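Projects > Viltine > Progress reports

Search this site Search

We use cookies to keep this site working. Accept Manage settings

Viltine gripper comparison: progress report to the Ratanaporn fund

Prepared by Gregor Aitken, with sections by Hülya Tekin

This report covers the comparison of hand-held grippers for clothes handling. The work plan has two parts. In the first, operators carry the grippers through household tasks in real bedrooms. In the second, the same finger designs go on our bench arms and repeat the tasks from the recordings. The first part is nearly done. The second has started on one arm.

We are comparing two finger sets. The slotted yellow fingers are the ones we have used from the start. The Tremon fingers are shorter and have a softer pad. Both fit the same housing, so an operator can swap them between sessions without changing anything else.
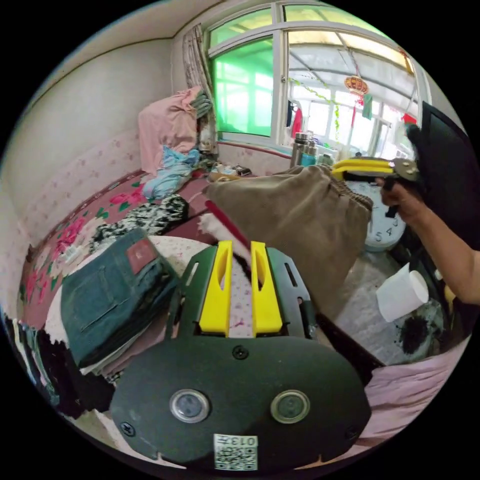 We chose lived-in rooms over a lab table because the lab table was giving us results that were too good. On a flat bench with one shirt, either finger set will pick up a sleeve most of the time. Put the same shirt on a printed bedspread next to a pile of other laundry and the operator has to find the edge first. That is where most of our lost time goes, and the funding panel asked us to measure it.

To date we have 942 usable recordings. A further 51 were thrown out, mostly for lost tracking when an operator turned quickly toward a window. Of the usable set, 611 were made with the slotted fingers. The Tremon fingers came in late and the numbers are not yet balanced. We will not publish a side-by-side success rate until they are.

Early findings, subject to that warning:

Thin fabric is easier with the slotted fingers. They close flat and hold a single layer at the hem. The Tremon pads tend to take two layers when one is wanted.

Waistbands and thick seams go the other way. Operators say they have to squeeze harder with the slotted fingers and they tire sooner.

Two-handed work on long garments is slow with either set. The usual trouble is that one side is let go before the other has a firm hold. 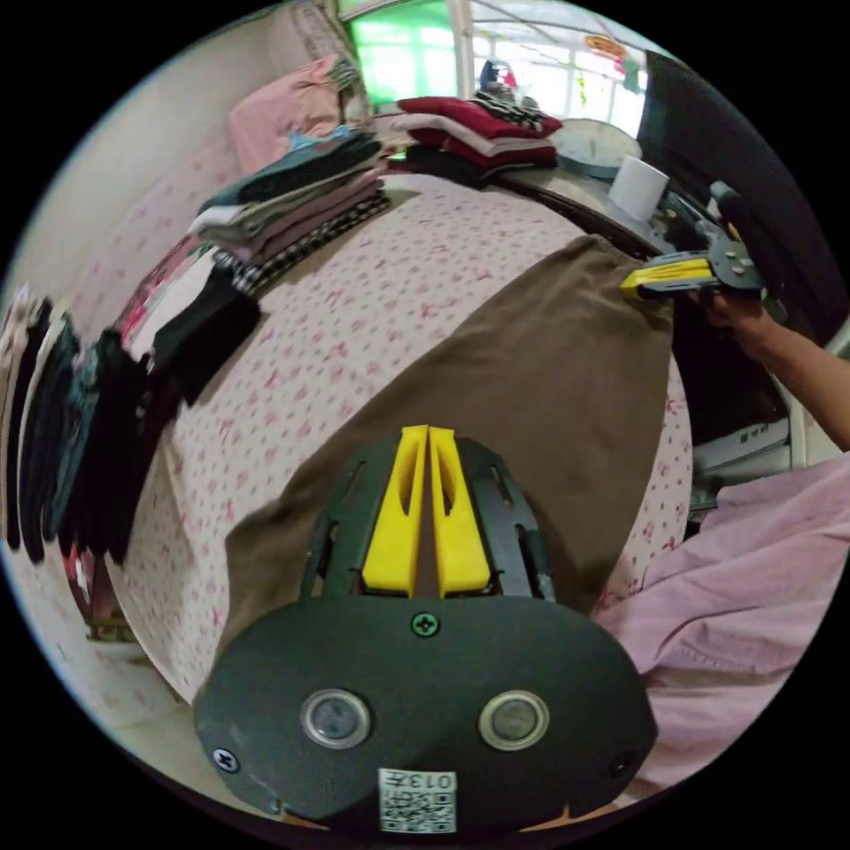 MAIN OFFICE, Thursday, February 13, 2025

Hülya Tekin reports on the handling trials:

Trousers have taken more sessions than we planned. The task is to lay the garment out lengthwise, take both ends, fold, and set it with the stack. We had written it up as a single task. I have now split it into laying out and folding, and the two are scored separately. Older recordings are being relabeled to match, and I expect to finish that before the next report.

We also changed the instruction to operators. They used to be told to fold the way they do at home, which gave us too many different folds to compare. They now pull the garment straight first and hold it there before starting the fold. Sessions are slightly longer as a result, but the labels are much cleaner.

Left and right units are now marked on the labels. Early on, a pair was swapped and we did not notice until the calibration check the next morning. Those recordings are among the ones we threw out.

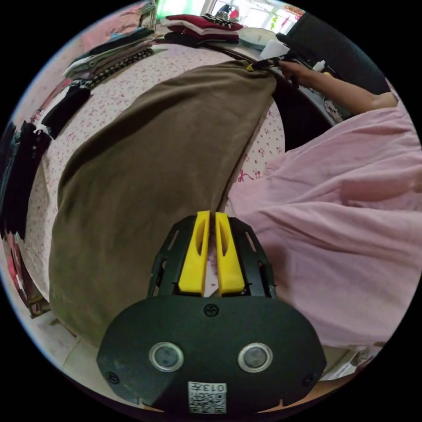
Bench arm and controller

The first arm is running with the Plotis controller. It replays the laying-out step at half speed. Replay at full speed still overshoots on release, and we think the delay is in the finger motor. A replacement motor is on order. If it does not help, we will ask to move money from the travel line to a second controller.

Remaining work

We need 5 more operators on the Tremon fingers to even out the two sets. Recruitment is open. The full comparison, including the arm results, is due in June and we are still working to that date. Spending is within the approved budget. Questions on the recordings should go to Hülya Tekin and everything else to Gregor Aitken.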